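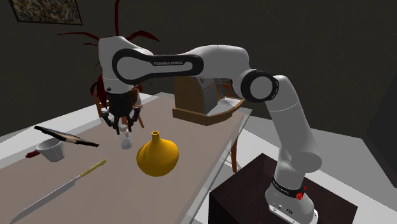
Our grasp ranking method is finally written up, so I'm posting the short version as a thread. We train a small network to score candidate grasps in simulation, then keep only the top one. The test set, Rendau, puts kitchen objects on a long table with clutter left in. The arm is a Franka, and small items like the white one between its fingers were the hardest class by a wide margin.

2/ The old way was to sample 2000 grasps per object and try them in order of contact area. Slow, and it favors fat round shapes. Ours scores 251 candidates and stops.

3/ Result: 335 test layouts, 3 random seeds each. The ranker beat the contact area baseline on every seed. The gap was smallest on knives and biggest on bowls.

4/ Clutter matters more than we expected. With a vase standing close to the target, the best grasp by contact area often puts a finger into its neck – the ranker learns to come in from the open side.

5/ No real robot numbers yet. Abbas Karimi is setting those up for November.

6/ Ifeoma Akande wrote the scene generator, Babatunde Odukoya did the baselines. Code goes up under the name Tiltier once the license is sorted.

Last updated: 23/03/2022

Search posts Go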